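In praise of the boring office tower

I have been opening up old desktop computers since I was 13, and I still get a small thrill when the side panel comes off. So let me make a case for the machine everybody walks past: the plain black office tower, the kind that spent its working life under somebody's desk with a boot mark on the front.

People who love computers tend to love the glossy ones, with glass sides and lights and fans in every color. I understand it! But if you want to learn how a computer goes together, or teach someone else, I think the dull business machine beats all of them, and I'd like to see one on a bench in every school, library and community workshop in the country.

My own conversion came in Garkmont, where I help out with an evening repair class run by Hideaki Uchida. Hideaki teaches the whole thing on office towers. In my first week I asked him why he didn't use something newer, and he laid one on its side, took off the panel and told me to look at it for two minutes before asking again. I didn't ask again.

Lay a tower flat and it reads like a town seen from a hill. Power comes in at one corner, the processor has its square in the middle of the board, the memory stands in its slots next door, and the drives live over on the far side in their own district, with the wiring running between like roads. You can point to a part, say its name, and the person beside you can put a finger on it – try doing that with a thin laptop where half of everything is under tape. 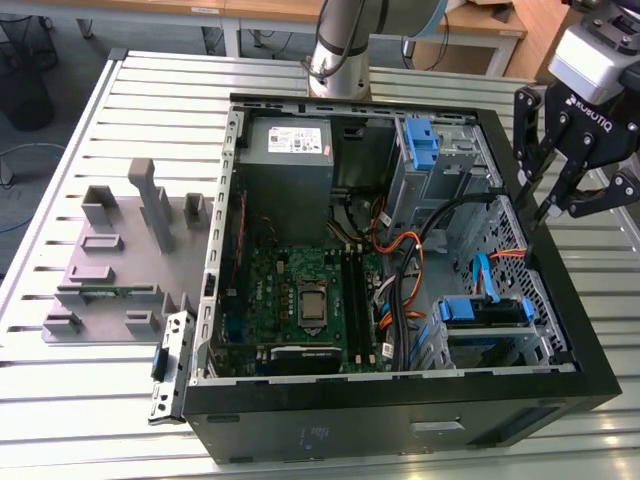
Blue means you can touch it

I could talk for a whole evening about the blue plastic. On the tower above there is a blue latch on top of the drive cage and a blue caddy down in the lower bay, and on machines like these the colored plastic is usually an invitation: press, slide or squeeze this bit. It is such a kind idea. Somebody at a drawing board thought about the tired technician with 900 of these to look after and put the color where the fingers should go.

Beginners pick it up in no time. We had a woman in the class last April who had never opened anything more complicated than a toaster, and she had the drive out before Hideaki had finished his sentence about it. She held it up like a fish. That feeling is the reason I keep going back, and I don't believe you get it from a video.

Memory is my other favorite. A stick of memory is light and thin, it goes in one way around, and the little latches at the ends of the slot show you where it has to sit. If I had to pick a single job for a nervous first-timer, it would be this one: take the memory out, set it down somewhere sensible, look properly at the empty slots, then put it back. All the fear of "breaking the computer" gets smaller with that one job.

Setting it down somewhere sensible deserves a paragraph to itself, by the way. Parts that come out of a case need a place to be. A holder, a tray, an egg box, I'm not fussy, but decide on it before you start. At the Brovirholm workshop, where I spent a summer, Benedito Dantas used to send people back to the beginning if he found a loose stick lying on a chair. I thought he was being hard on us. Now I do the same.

What about the mess?

The objection I hear most is that these insides are ugly. Cables everywhere, orange and yellow and black, looped over each other on the way to the drives. A friend who builds beautiful machines can hardly look at them.

I'd answer that the mess is part of the lesson. Follow one cable from end to end with your finger and you've learned something you will keep. A light blue data cable crossing toward the drive bays is easy to pick out from the power wires, and once you've seen the difference you can't unsee it.

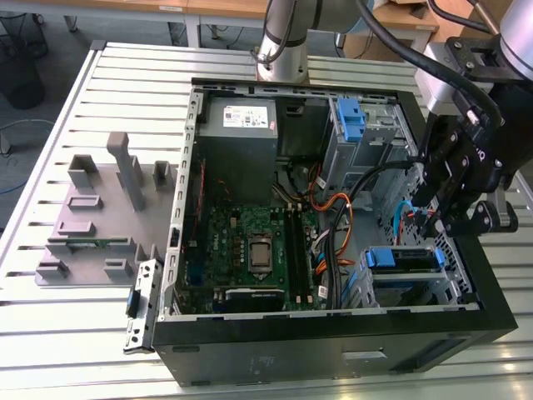

Page last changed: April, 2:13 p.m.

The other objection is age. Why spend an evening on a design whose basic layout somebody from the year 2000 would recognize? Well, for that very reason. The layout has lasted, and what you learn on an old board carries over to the next one. The processor still sits in its socket under a metal frame with a lever. The power supply is still a metal box with a label full of tiny print (read it, it's good for you).

So if your office is clearing out a storeroom, please ask for a tower before they all go. Have the drive wiped, unplug the thing, clear the kitchen table and lay the case on its side. Bring a kid, or a neighbor, or your dad. Start with the blue bits.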